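Kitchen Skills Room, Nollholm - progress note to the Ibarra fund
Fri 5 January

The play-food shelf is stocked. Of the 350 pieces on the original list, 224 have been checked and labeled, and corn has been promoted to lead vegetable.

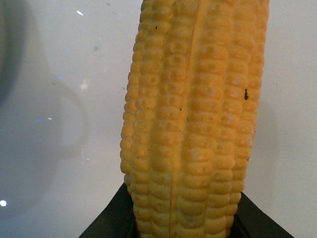 Corn, close up, with molding seam.

Kernels come in tidy rows, with the odd dark speck that Keegan Tawhiri calls realism. I have logged it as wear.

The electric pot now has its place on the gray table, knob and buttons facing the cook. Learners practice putting food in and taking it out, a syllabus that took us 9 drafts. 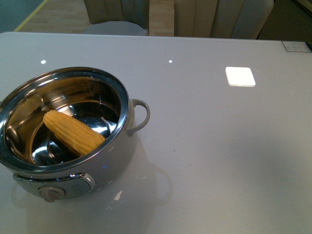 Corn in the pot, gray table.

Still open: the Holar lesson cards, due in September, and a second pot.
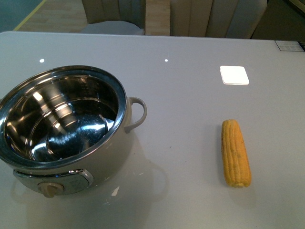 We have 100 left in the equipment line and would like to move it to the pot, if the fund can bear the excitement. Please reply to Keegan, who has the forms.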